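Songül Gökçe has managed the hall at Sillham for two years, and most of her questions from tenants concern the ceiling. "People look at the floor plan first," she says. "I start overhead. Height decides the heating bill."

The double-height section is the hardest part to keep even. Warm air collects at mezzanine level, and in June the tall windows add to the load. Gökçe logs the temperature on both levels and sets the cooling from the upper reading. "The lower one lags by about 40 minutes," she says.
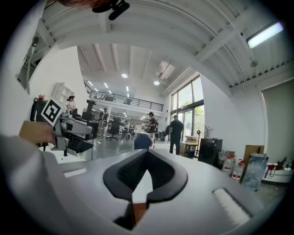
The hall at Sillham, with the mezzanine at the back and windows on the right.

Lighting is handled by zone. The small lights under the mezzanine stay on a separate circuit from the round ones in the high ceiling, which need a lift to service. Stokis, the contractor, books that work in advance.

She would change the blinds next. "Rollers are fine for glare. They do little for heat once the sun is through the glass." A quote from Grodton is on her desk.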